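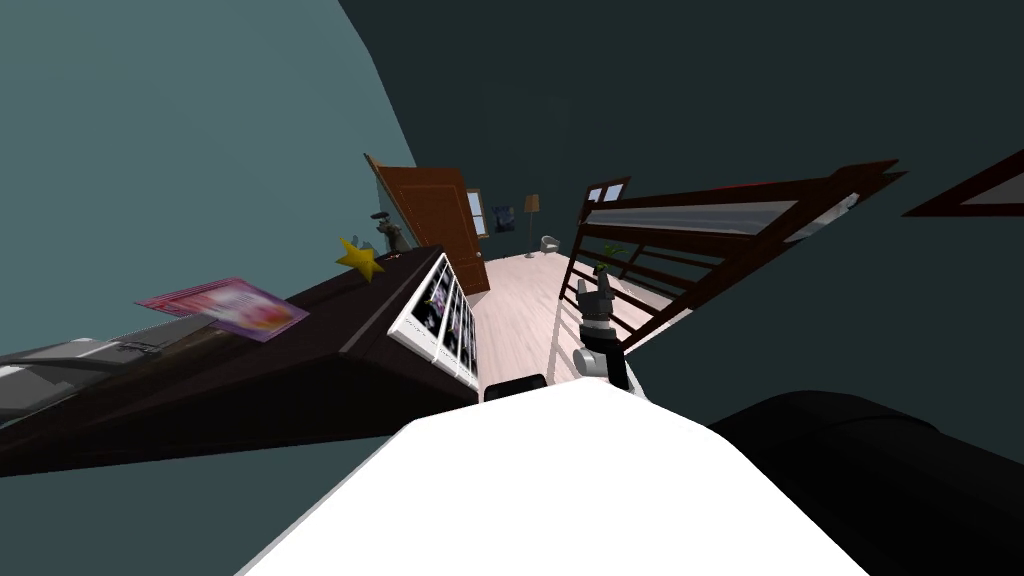

Search the shop Enter product or part number Go

Limari Throwing Trainer

The Limari is a resistance cord for cricketers, netballers and anyone else who throws overarm. It has a handle at one end and a padded anchor loop at the other. Zudside has sold it since the first indoor season we ran, and the current version has a wider wrist strap and a softer handle than the old one.

It is made for warming up the shoulder before a match and for light strength work between sessions. It won't add pace by itself. Most players use it for a few minutes before they pick up a ball, then again at the end of practice with the lighter cord.

What you get

Two cords, light and medium
One handle with wrist strap
One anchor loop
One door stop anchor
Drawstring bag
Printed card with 6 exercises

Weight packed: 253 g
Price: £35, postage included within the UK

The cords clip on and off the handle, so you can change from light to medium without taking the anchor down. Start with the light one, whatever your age. If your elbow drops or your back arches before the end of a set, the cord is too heavy or you are standing too far away. Move a step in.

Fixing it at home

The anchor loop needs something that will not move when you pull. Outdoors, a net post or a thick fence post is fine. Indoors, use the door stop anchor on a door that closes towards you, and pull from the other side so the door is held shut by its frame. Don't loop it round furniture, and leave banisters alone too — a dark brown wooden staircase railing like this one may look solid, but rails are fitted for people to hold on the way up and down, and repeated tugging can work the joints loose.
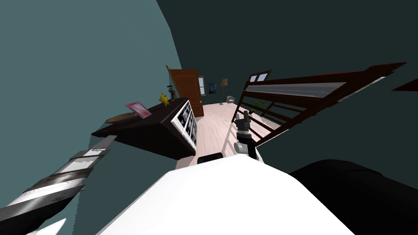 The exercise card was written by Si-eun Seok, who coaches throwing at the Mevmont indoor centre. The first two exercises are for the back of the shoulder and should be done slowly, with the elbow kept at your side. The others copy parts of the throwing action. Stop if anything hurts.

Players under 12 should use the light cord only, with an adult present.

Care and spares

Wipe the cords with a damp cloth and keep them out of direct sun. Check both ends for nicks before each use and throw away any cord that is split or sticky. Spare cords are sold singly. They also fit the Cha grip handle, but not the old Limari handle with the screw cap — please check which one you have before ordering.

Comments

Padma_K
Does the medium cord come in a longer length? I'm 6ft 3 and run out of room on the follow through.

Zudside shop
Only the one length at present. Longer cords should be in by November.

legside_lou
Bought one for my daughter's netball. Clip was stiff for the first week, fine now. Bag is a bit small once you've unrolled everything.

Graham T
Card is good, print could be bigger.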